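Obituary index: Huang burial date, Pumport

skurk_records
Posted Tuesday, December 7, 2010
The Pumport index gives 253 entries for the Huang surname. Entry 219 lists a burial in April, but the newspaper notice has the death in May of the same year. One of them is wrong.

buveo17
The notice is wrong. The index was typed from the sexton's book.

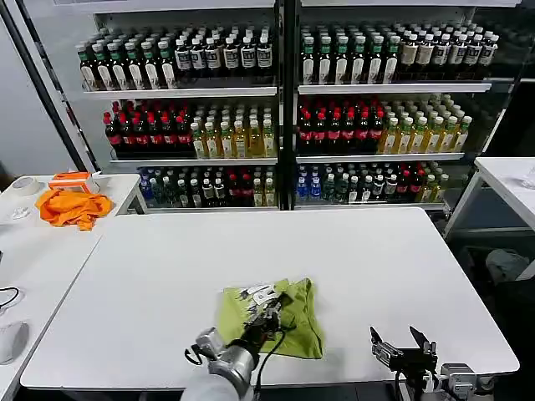 The book was filled in on the day of burial — the paper set notices from phone calls. I'd cite the book.

Kam-wah Au
Disagree. Pages 2 through 17 of that book are a later copy, in one hand. Check the death certificate before you cite either.

buveo17
Entry 219 isn't on those pages.

skurk_records
Certificate requested from Skurkano county. Leaving the date blank until then.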